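OK I finished Skenura last night and I need to talk about it. Thread, and a long one, sorry to everyone who follows me for the garden stuff.

Skenura is a graphic novel, two volumes, 588 pages all together, about a girl who inherits a job as a map corrector. That's the job. She walks around a city with a pot of white paint and fixes the public maps when the streets move.

And yes, the streets move. It's on page one so I'm not spoiling anything. I'll flag the real spoilers when I get there.

I got volume one from the library back in October because I liked the spine. A purple spine with a tiny ladder on it. That was my whole decision process and I would do it again.

The city is called Govus and it's built in a kind of bowl, so whichever way people are walking they're either going up to the rim or down to the water. The artist never lets you forget it. Even indoors the floors have a little tilt! There's a soup scene where the soup is level and the bowl isn't and I laughed out loud on the bus.

I read a lot of fantasy comics where the city is basically wallpaper. Big towers, some bridges, a cat. Govus has drains. It has a bad neighborhood for parking carts. Somebody thought about where the trash goes and then drew it going there.

Color! Can we talk about color. Volume one is nearly all ochre and gray-green, and then any time a street has moved, there's this thin line of pink along the curb. It's never explained. I was maybe sixty pages in before I noticed it and then I went back to the start and it was there the whole time, even in panels where no one in the story had noticed the street was wrong yet.

So you can know before she does. If you look. I love a book that trusts me like that.
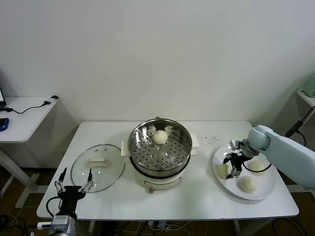
The night market chapter is the one I'd hand to anyone who says they don't get comics. It's eleven pages with hardly any dialogue, all stalls and hands and lamps, and the artist keeps stopping for small stuff like food. One round bun with pleats on top, alone in a shiny steamer, glass lid lying on the table next to it – that would get half a page in this book, and the shine on the inside of the steel would get its own panel. And you'd be glad! By the end of the chapter I knew that market better than I know my own grocery store.

Also in the night market: watch the woman selling string. That's all I'm going to say about the woman selling string.

Lettering nerds, please come sit by me. The map corrector talks in normal caps. Her aunt talks in this slightly squashed lowercase with too much room around it in the balloon, so she always sounds like she's in a big empty room, even when she's at the kitchen table. And then in the one scene where the aunt loses her temper the letters fill the balloon right up to the line. I got goosebumps from kerning.

The aunt is my favorite, by the way. She used to be the map corrector and she quit, and everyone in town has a different story about why. You get four of the stories. I believed every one of them while I was reading it.

A thing I wasn't sure about: the chapter openers. Every chapter starts with a page of text from an old city rulebook, and the first few are pretty dry. Rules about paint. Rules about ladders. I skimmed them, I admit it.

Don't skim them. I had to go back and read all of them when I hit the ladder scene. The rule about ladders is the plot.

OK, mild spoilers for the end of volume one starting now. Mute me or scroll fast.

Page 224. If you've read it you know. She's been painting out the same little street over and over, it keeps coming back on the map, she's annoyed, it's a running gag by this point. And then you turn the page and she's standing IN it. Full spread, no words, pink on both curbs.

What kills me is page 222, two pages earlier, where she rinses her brush and the water in the jar is pink. I missed it the first time. I was reading too fast because I wanted to know what happened. The book told me what was going to happen and I flipped right past it.

I've now shown those pages to my sister, my dentist's receptionist (she asked what I was reading!!) and a guy at the bus stop who was very polite about it.

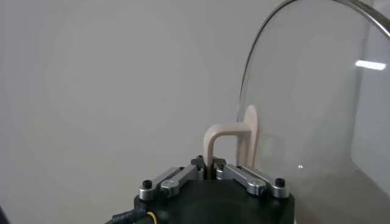
So, volume two. It's a different animal. The map corrector leaves Govus and goes down the river to Shi, the town at the mouth, where nothing moves at all, and the whole look of the book changes with her. The panels turn into this strict grid, six to a page, for what feels like forever.

I saw a few readers complaining that the middle drags and I get it, I do. The first forty pages in Shi are slow. Everybody is nice to her and nothing is wrong and she can't sleep. But I think the grid is doing that to you on purpose. I started to feel itchy reading it. I kept checking the curbs for pink.

And there's no pink! For such a long time! I was looking so hard at every curb that when a bit of color finally shows up somewhere that isn't a curb, I went right by it. (Second spoiler-ish thing, so I won't say where. Look at people's sleeves.)

The art also gets looser as it goes on. I compared the first page and the last page side by side and her nose is a completely different nose. I kind of like that. It was drawn over a bunch of years and you can feel the hand relaxing. The hands especially – in volume one they're careful, and in volume two there's one drawn in maybe five lines and it's the best hand in the book.

One complaint so you know I'm being fair: the printing. My copy of volume two is from Flunari and it's darker than the library's volume one. The night scenes in the boat are close to mud in a couple of places. I ended up reading them under the kitchen light with the book tipped back. Volume one doesn't have that problem at all, the lamps glow.

And the binding is tight, so the spreads lose a little in the gutter. There's a bridge that goes across two pages and the person standing in the middle of it is mostly in the crease. I'd pay extra for a version that lies flat, and I say that as somebody who waits for everything to go on sale.

No spoilers for the ending, I promise. I'll just say I was worried. I've been burned by big mysterious comics that spend hundreds of pages going "ooooh, why do the streets move" and then it's a wizard. It's not a wizard.

You do get a reason, sort of. It's on one page and it's said by a character who might be wrong. I went to bed kind of grumpy about it and then woke up at 5 a.m. thinking about the aunt's kitchen, and the tilt of the floor, and I had to get up and check something in volume one, and oh man.

If you read it, please message me after the kitchen thing. I have a theory and I need somebody to either agree with me or shut it down. I've got it written out on the back of an envelope with arrows.

A couple of you asked in replies whether it's OK for kids. I'd say twelve and up? Nothing gory. There's a funeral, and a sad bit with a mule, and one of the aunt stories is scary in a quiet way. My niece is ten and I'm going to wait a while, mainly because of the mule.

Somebody also asked if you can read volume two first, since the library only has that one in. Please no. Put a hold on volume one. Read the rulebook pages. Go slow near the end of it.

If you liked comics where people have odd little jobs and take them seriously, you'll be happy here. Same if you're a person who reads the street names on the map in the front of a novel. (I read all of them. One of the streets on the map in volume one isn't on the map in volume two, and it's the one the string seller's stall was on.)

Starting my second read tonight, with sticky notes this time. I'm going to mark every pink curb and see if they line up with the chapter rules. Will report back, probably way too late at night.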